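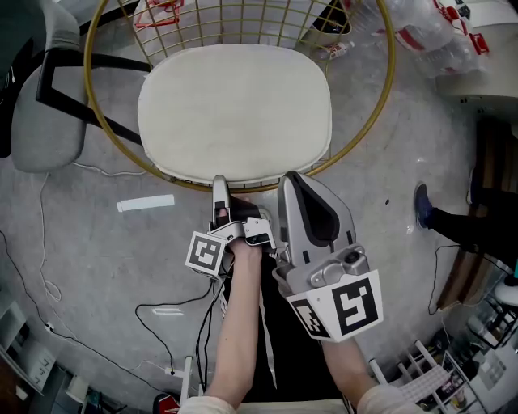
Is the Ruvus open day at Lockwood worth it with children?

Posted 20 March 2024 in Days Out and Local Events

Hello all, I hope this is the right board. My sister has sent me the notice for the Ruvus open day over at the Lockwood building, and I rather fancy taking my two, who are robot mad at the moment (every cardboard box in our house has arms on it). The notice says visitors can try the hand-held grippers themselves, and I can't work out if that means a proper go or a quick squeeze while somebody hovers. We'd be coming on the bus from Detness, so it's a fair old trek. Has anyone been to one of these? Is my youngest, who is 8, going to be too small?

kettle_and_toast

We went to the September one and had a lovely time, so I'd say go! You get a gripper for each hand and they set you little household jobs, picking things up, moving a cushion, that sort of business. It is much harder than it looks. I am 74 and consider myself handy, and I was all fingers and thumbs to begin with, but the young woman helping was patience itself and let me carry on until I'd got the hang of it. My grandson is small for his age and managed, though his arms got tired and he wanted a sit down after. Do mind your feet if there are cables on the floor. The talk beforehand went on a bit, around 70 minutes, and you may want to slip in late with little ones. Tea was very reasonable.

Detness_Dave

Bus is the 651, gets you to the door nearly. Don't drive, parking is awful.

marrowfat

I haven't been to Lockwood, only to the Kolska demonstration, where you stood behind a rope and watched, so I can't say about having a go. I would ring and ask about ages before you set off, as Kolska turned some younger ones away at the desk and there were tears. Take a snack too.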